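The first thing I do at Varside every morning is make a coffee, and the second is wiggle the fingers. Both grippers, open and shut, with my eyes closed so I'm listening properly. A dry pivot has a sort of gritty whisper to it, and once you've heard it you'll hear it in your sleep (I have!).

I look after the pair we use for cloth work, and cloth is murder on a gripper. Lint gets everywhere. It creeps under the blue pads, it packs itself round the pivot pins, and a pad that felt lovely and grippy in April can be as slick as a plate by summer. So on goes the towel test: one end in each gripper, a good twist, and pull. 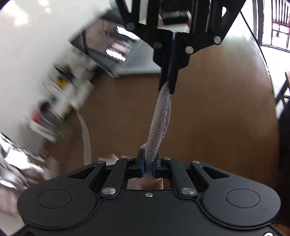 Page 244

I'm watching the pads for any creep as the towel tightens up. If one side lets go early I check the screws on the linkage before I blame the pad, as a loose one lets the finger lean and you'll swear the pad has had it. Nip them up by hand, please. I once borrowed a power driver from the Nudness workshop and spent the afternoon drilling out a stripped head.

Pads get changed at 2000 closes, sooner if they've gone shiny. I buy mine from Tsakiris in packs of 9, a maddening number when everything here comes in twos.

After the towel I go on to something thinner. Thick terry forgives a lot, but a thin fold shows up fingertips that don't meet squarely, and I'll happily fiddle with it for half an hour, tugging a corner, letting go, taking it up again a bit lower down. 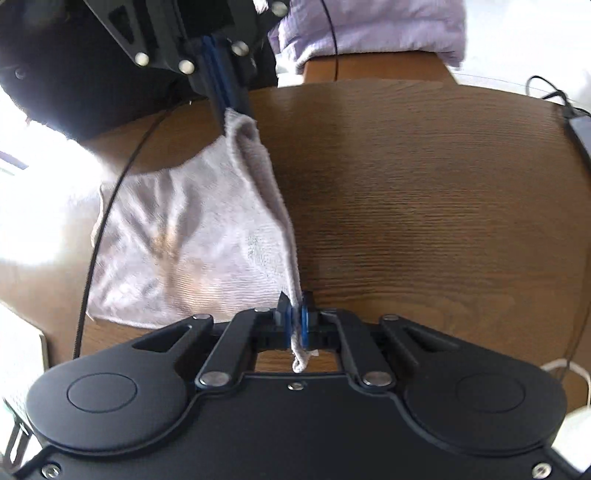 Cables, the boring bit

Leave more slack than you think you need, and then a bit more. I lift each cable clear before I swing an arm across, and I run a thumb along it for nicks while I'm there. Spares live in the Flasaner tin on the shelf, next to the biscuits.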